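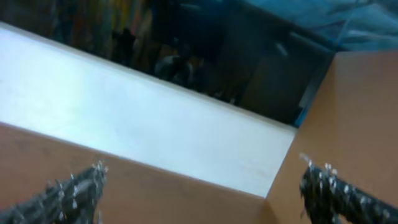 Fingers open over the corner of a cardboard box, from the wrist camera.

Gripper news from the back bench

Hello again everyone, and a particularly warm hello to those of you who joined us over August, when I had promised a newsletter and you got a postcard about the tea urn instead. Several of you have been asking how the gripper comparison at Trillstead is getting on, and since I have now spent more evenings with it than I have with my own family, I thought I had better write it up properly for September 2021 while it is all still fresh.

For those who missed the spring issue, the question we set ourselves was a plain one. We have one arm, which we call Parry, and two pairs of fingers that fit it. The first pair is the smooth set that Wouter Martens has been using for years and will defend to anyone who stands still long enough. The second is the black, bristly set from Limanlow, rough all over and rather ugly (I say this with affection), and they arrived with a good deal of enthusiasm from the people who make them and not very much in the way of instructions. We wanted to know which pair we should leave on the arm for ordinary work with boxes, so that we could stop swapping them over every time somebody had a different opinion.

The job itself sounds dull when I describe it at parties. Parry reaches down to a cardboard box, takes hold of a flap or a side wall, lifts or folds it, lets go and comes back up. That is one try. We have done 800 of them so far, split evenly between the two pairs of fingers, and I want to thank everyone who sat with the notebook, because it is not thrilling work and the chairs in there are dreadful.

Of the 800, we marked 644 as good, meaning the flap was held and moved to where we had asked for it to go. The rough fingers had the better share of those, though by less than I had hoped when I was writing the order form. Where they really earned their keep was on the plain walls of a box, where there is nothing to hook behind and the smooth pair tends to slither down and close on thin air. Where they were worse, and I was quite put out by this, was in letting go. A bristly surface holds on to cardboard a little longer than you would like, and more than once Parry came back up with the flap still following along behind like a dog after a biscuit. Wouter was very gracious about it and only mentioned it at lunch, and again at tea.

Corners deserve a paragraph to themselves. Anything where two brown panels meet in a V is awkward for both pairs, because one finger gets there before the other and pushes the box instead of pinching it. We tried coming in with the fingers wide open and pausing just above the fold before closing, and that helped more than any change of finger did. If you take one thing home from all this and you have an arm of your own, try the pause. Ours is set to half a second and I should like to try it longer.

Now, the wrist camera. Some of you will remember the long argument about whether to bother with one at all when we already had a perfectly good camera on a stand. I was on the side of the stand, and I have come round. With the camera up on its pole you get a lovely view of the arm's elbow and very little idea of what the fingertips are doing. From the wrist you see both fingers and the bit of box between them, and even when the picture goes soft with movement you can tell which side is going to touch first. It does tip the whole room over at an angle, and anyone who gets seasick should look at it in small doses. Bright white surfaces next to brown card are still a nuisance as well, and I have been fiddling with the exposure setting without finding one I like for both.

The controller is the part I understand least, so I shall be brief. We are running Pestis, the small program that Wouter wrote to sit between the joystick and the arm, and the newest version lets you save up to 10 positions and step back through them. It has made the evenings go a great deal faster. It also forgets them all if you unplug the joystick first, so please don't unplug the joystick first. I have put a label on it.

What comes next is another 207 tries, all on corners and all with the pause put in, and half of them with the rough fingers trimmed back at the tips to see if they will let go more politely. Wouter would like it recorded that he thinks the trimming is a waste of a good pair of fingers. I would like it recorded that they were my fingers to begin with.

If you can spare an hour or two with the notebook, do please drop me a line or put your name on the sheet by the door. Old boxes are welcome too, the plainer the better, and flattened if you are bringing them on the bus.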